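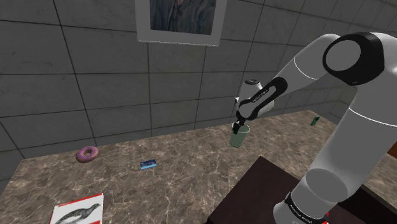

Shahram Bakhtiari
Simulation Lead, Koketti Manipulation Laboratory

Notebook entry, 10/30/22

Subject: grasp fault on the cup task, Aveck kitchen counter set

The overnight batch was stopped by the watchdog after 800 episodes of a planned 4,000. The stop was triggered by contact force at the fingers exceeding the limit on 12 consecutive attempts. No physical arm was connected to the controller. The matter is nevertheless recorded as a safety item, as the same grasp planner is scheduled for transfer to the bench unit.

The failure occurs with the gripper pointing straight down and the fingers lowered to the green cup. In the logged episodes the planner selects a pose at the center of the cup and not across the wall. The fingers descend into the opening and the close command is then issued against nothing. The controller reads the absence of contact as an incomplete descent and continues downward until the fingertips meet the inside of the base. Force then rises without limit until the watchdog acts.

The doughnut and the blue card, which lie flat on the same counter, do not produce the fault. Both were run separately this morning, 36 episodes each, with no force events. The doughnut has a center hole and was expected to show similar behavior. It does not, and I have no explanation for this at present.

Causes considered:

Translucent material. The depth channel returns the far wall of the cup in a portion of the views. Replacing the material with an opaque one reduced the fault but did not remove it.

Collision mesh. The cup imported from the Daneshvar library carries a convex hull, so the planner treats it as a solid body while the contact solver uses the true hollow shape. This mismatch is considered the primary cause. It was present in the March import and was not detected at review - the review checked scale and mass only.

Retry logic. The descent step has no lower bound relative to the counter surface. This is a defect in its own right and would remain one with a correct mesh.

Actions taken: cup mesh replaced with a decomposed version. Lower bound added to the descent step. Batch not restarted.

Actions open: audit of the remaining hollow objects in the set. Written confirmation from Destudano that their controller build applies its own force limit on the bench unit. Until it is received, the planner is not to be loaded on hardware - this includes short tests.

Logs are under the batch folder, subfolder cup_fault.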